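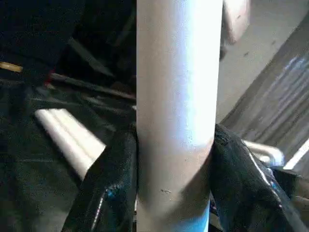
A gripper closing on the gray pole, with a small scuff mark low down.

Hi all,

OK, progress report time! This one covers everything since the spring check-in, and I've tried to keep it in the same order as the grant schedule so you can tick things off as you go. (I wandered a bit in the fuel section. Sorry, it's the part I like best.)

Quick reminder of what your money is paying for. We're trying to cut the fuel burned on the ground at Tarkthorpe, meaning everything that happens between a plane parking and a plane leaving the runway. The flying part belongs to other people. Ours is the taxiing, the sitting at the gate with the auxiliary power unit humming away, and all the diesel tugs and belt loaders running back and forth underneath.

Gate power first. Both of the stands we promised to convert now have working ground power, so an arriving crew can plug in and shut the auxiliary unit down. The second stand came on later than I wanted. Gident sent us cable that was too short for the bigger turboprops, and we went back and forth over who had measured from where. They replaced it at their own cost in the end and were decent about it. Since then we've logged 3,957 plug-ins across the two stands, which made me very happy when I pulled the figure for this report!

What I can't give you yet is a clean fuel number to go with it. The plug-in log tells us when the cable went on, and the crews' own records tell us when the auxiliary unit went off, and those two don't line up as neatly as I'd hoped. Some crews plug in and leave the unit running until the cabin is cool enough, especially in the afternoon. I don't blame them, it gets hot in there. I'd like to get preconditioned air onto the stands before next summer and I'll be asking you about that separately, with a proper quote attached.

Single-engine taxi is going better than I expected. Kao, our biggest regional operator, has made it the default on arrival whenever the ramp is dry and the captain is happy. Departures are harder. The engines need their warm-up time, and our taxi from the terminal to the north end is short enough that there isn't much to save. I'd suggest we stop chasing departures from the north end and put that effort into the long taxi to the south end. That's a small change from the plan you approved, so please shout if it bothers you.

Ground vehicles: 19 of the diesel units have now been swapped for electric. Drivers like the tugs a lot. They like the belt loaders less, mostly over the seat and the way the pedal feels at crawling speed, and Lundine has promised us a softer pedal setting with the next software update. Charging has been fine overnight and tight around the early bank of departures, when everyone wants a full battery at 5:30 a.m. We moved two chargers closer to the baggage hall and that took some of the pressure off. I still think we're one charger short, but I want to see a winter of data before I spend your money on it.

Budget. We're a little under on equipment and a little over on electrical work, and the two very nearly cancel out. The overspend is all trenching. The old drawings showed a duct under the apron that simply wasn't where the drawings said, so we had to dig a new run at night between the last arrival and the first departure. I've put the invoices in the shared folder along with the revised spreadsheet (the tab you want is the one marked "current", please ignore the others until I've tidied them up).

Coming up next: the meter readings from both stands get matched against the crew records, the south end taxi trial starts in September if Kao's training slots hold, and the ramp team gets a refresher on plugging in and out safely. I'm also rewriting the stand instructions, which still have the old diesel cart procedure on page one.

One thing I need from you is a yes or no on moving the leftover equipment money across to electrical. I can't close the trenching invoices until I have it, and the contractor has been asking.

Thanks as always, and do come out and see the stands if you're nearby. Bring ear plugs!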